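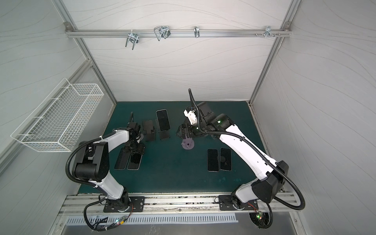

Phones and folding stands on the teal mat, with the hooks and the wire basket on the walls.

Tenthorpe repair corner gets a place for every phone

The repair corner in Tenthorpe has a new way to keep telephones in order while they wait for their owners. Since the beginning of May, each phone that is ready to go home is put upright in a small black folding stand. The phones still to be checked stay flat on the mat, with the screen up.

The change was asked for by visitors. In the winter the corner received 27 phones in one month, and they were kept together in a shoe box under the counter. Two of them were given back to the wrong persons, and although both mistakes were corrected on the same evening, people were not happy about it. One visitor from Cinditz travelled home with a phone that looked the same as hers and had to come back by the last bus.

The stands are a simple model sold by Hamann, a shop for office goods in the high street. They have an angled back and a small ledge at the bottom, and they fold when they are not needed. The corner bought 11 of them. The shop gave a lower price for the order, and the rest was paid from the tin at the door.

The rule is easy to remember. When a phone stands, it is finished. When it lies, it must wait. An empty stand means that there is room for one more. Phones with a broken glass are not put in the stands, as small pieces can fall on the ledge.

The walls are also used now. A white wire basket hangs on the left side, and it is meant for charging cables which visitors leave with their phones. At the back there is a rail with metal hooks and clips of different shapes, where paper tickets can be hung during opening hours. The tickets have a number and the first letter of the family name, nothing more.

Some regular visitors asked if tablets can be brought too. For the moment the answer is no, because the ledge of the stand is too small for most of them. The corner will try a bigger stand from the same shop after the summer.

The corner is open in the evening from 4 until 7 in the back room of the Clevico building, second door after the stairs. A check of the battery is free of charge. Visitors are asked to switch off the screen lock before they come, or to stay near while the phone is tested. Phones that are not collected after 20 days are moved to the locked cupboard, and for these it is necessary to ring first.

Related items
Clevico building: side entrance closed for painting
Where to bring old batteries in Tenthorpe
Last bus to Cinditz leaves earlier from May

Comments (3)

brambleway: Good idea. My phone was in that shoe box for two weeks with a scratch at the end of it.

K.T.: Can I leave the charger as well or only the cable? The text says only cables.

oldmill4: Please put the opening hours also on the front door, we went to the wrong one again.

Contact the news desk | © Tenthorpe Local Pages | Back to top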